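Search reviews... Type and press Enter Search

Ovlow knee cold wrap, a review after five weeks of use

24 December 2023

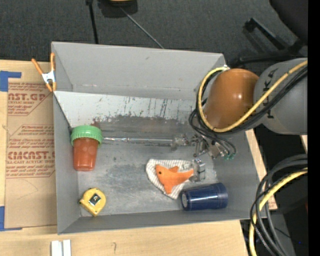

A gray bin on the table: jar, tape measure, plush toy, striped cloth, cup.

I had a small operation on my left knee in August. The surgeon cleaned the torn part of the meniscus and sent me home the same afternoon with a sheet of instructions, and the sheet said to cool the knee several times a day. For the first days I used bags of frozen peas in a kitchen towel. It works, but the bag slides down as soon as you move the leg, and after some melting and freezing again the peas become one hard stone. So I ordered the Ovlow wrap in the large size, and I used it every day for five weeks.

I paid 39 dollars for it. I bought it with my own money and the company doesn't know that I write this.

What you get

In the box there is one fabric sleeve with an opening for the kneecap, two gel packs which go in pockets on the left and right side, three straps, and a thin booklet. The large size is for a thigh of up to 24 inches. I measured mine before the operation, and this was a mistake, because the knee and the lower part of the thigh were quite swollen after it. If you are between two sizes, take the bigger one.

The booklet is short and the letters are small. It says to keep the packs in the freezer for two hours before the first use. In my freezer they needed more, I would say overnight.

How it feels

The gel stays soft when it is frozen. This is the main thing for me. It bends around the side of the knee, also where the stitches are, and it does not press in one point. The first minute is very cold. I always wore a thin cotton layer under it, as my physical therapist told me, and I kept it on for 15 minutes and not longer. Please follow what your own doctor says about the time, and be more careful if your skin has less feeling after the surgery. Mine was numb next to the scar and I could not judge the cold very well there.

I could walk slowly to the kitchen with the wrap on. The upper strap held its place. The lower one moved a little toward the ankle when I bent the leg, and I learned to close it last.

The packs stay really cold for 20 minutes and pleasantly cool for perhaps the same time again. For one session it is enough. For two sessions close together it isn't, and here is my biggest complaint: extra gel packs are sold only as a pair, and they cost almost half the price of the whole wrap. In the evenings, when the knee was most swollen, I had to wait for the freezer.

Compared with the Priser

A neighbor lent me her Priser wrap for some days, so I can compare a little. The Priser has one big pack which covers the front too, and it is colder at the beginning. It is also heavier, and on me it slipped more. The fabric is rougher on the skin. If you only lie on the sofa, the Priser is maybe the better one. If you have to get up often, I would take the Ovlow. I also looked at the Sqalli with the hand pump, but it costs over 100 dollars and for a small operation this was too much for me.

Washing

You take the packs out and wash the sleeve by hand in cool water. It needs a full night to dry. After several washes the color is the same, but the hook part of the middle strap has collected a lot of lint and does not hold so strongly as before. I clean it with an old toothbrush. The stitching is fine everywhere except at one pocket, where a thread came out in the fourth week. I cut it and it did not get worse.

Ordering

I ordered from the Dikimby online store. Delivery took three days. The medium size was sold out at that time, and the product page did not show the thigh measurements, I had to write to them and ask. The answer came the next morning and was friendly.

My rating

Cooling: 4 out of 5
Fit: 4 out of 5
Straps: 3 out of 5
Price of extra packs: 2 out of 5

I would buy it again, with the second pair of packs in the same order. Now the knee is good and the wrap lives in the freezer drawer. I still take it out after a long walk, mostly when there were many stairs.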